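3. Rolling Chairs and the Life of a Shared Room

We now turn to the part of the study that surprised us most and that we most enjoyed writing up: the movement of chairs. Furniture on casters is treated in most of the floor-plan literature as if it stayed where the architect drew it. It does not, and the ways in which it wanders tell us a great deal about how people use a room together. Figure 4 shows office chairs of the common black type.
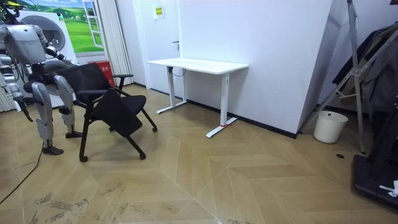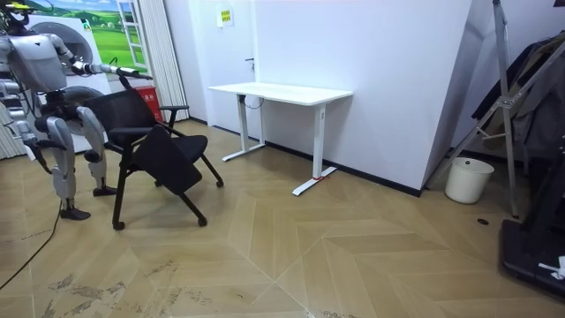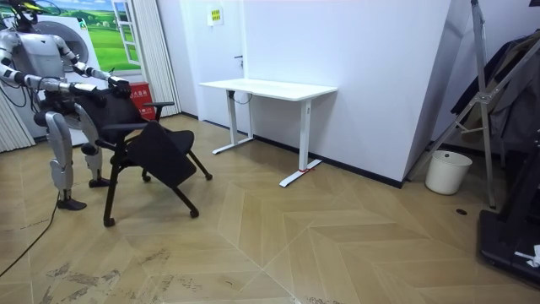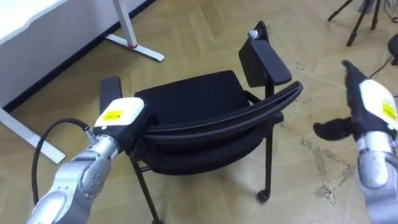

Figure 4. Black office chair, four views. The backrest is the part most often held when a chair is moved by someone standing (see Section 3.2).

3.1 Setting and method

Observations were made in the reading room of the Rultberg building, a former seed warehouse now shared by a language school, a map archive and several small publishers. The room has a single long table, a row of window desks and an open area that everyone calls the porch. We divided the floor plan into 66 cells and noted, on each visit, which cells held a chair and which way each chair faced. Visits took place at four fixed times of day from January to July. A chair was recorded as moved when it had changed cell between one visit and the next. Turning in place was logged separately and is taken up in Section 5.

In all we recorded 1,131 moves. Two earlier room studies, Porkano and Sotomayor, used a similar grid but sampled only in the morning, and we think this is why both described their rooms as stable. Our morning data look just as calm as theirs. The afternoons are where the fun begins!

3.2 Carried, pushed and ridden

Moves fell into three types. In a ride, the person stays seated and walks the chair along with the feet. In a push, the person stands and steers from behind, with the hands on the backrest. In a carry, the chair leaves the floor altogether. Carries were rare and happened almost entirely at the raised threshold by the archive door.

Rides were short. They usually ended in the next cell over and nearly always joined two people who were already talking. Pushes were longer and had a different purpose - they set up a place for somebody who had not yet sat down. We came to think of the push as a small act of hosting, and it was a delight to see how steady this pattern was across the language school's evening groups, whose members often had only a few words in common.

The height of the backrest matters for this. A standing adult can take hold of a tall back without bending, and the tall-backed chairs in our room were pushed far more often than the low stools kept beside them. The stools tended to be nudged with a foot or left alone.

3.3 Where chairs collect

By late afternoon the chairs had drifted toward the porch, and six cells at its northern side held most of them. We had expected the window desks to win, given how often users praised the light there in conversation. Yet the window chairs emptied out one by one as the day went on, borrowed for the porch and seldom returned before closing.

The cleaning staff put the room back in its drawn arrangement each night, so the drift began afresh every morning. This daily reset is a real gift to the analyst: each day can be read as a separate run from the same starting layout. The Jusar index, which compares the final position of each chair with its starting cell, rose through the spring and leveled off in June, when the porch doors were kept open and part of the talk moved outside.

One caution applies to the evening figures. Chairs of the same model could not be told apart, so two chairs that traded places between visits would appear in our records as not having moved. Our totals for the long table are therefore probably low.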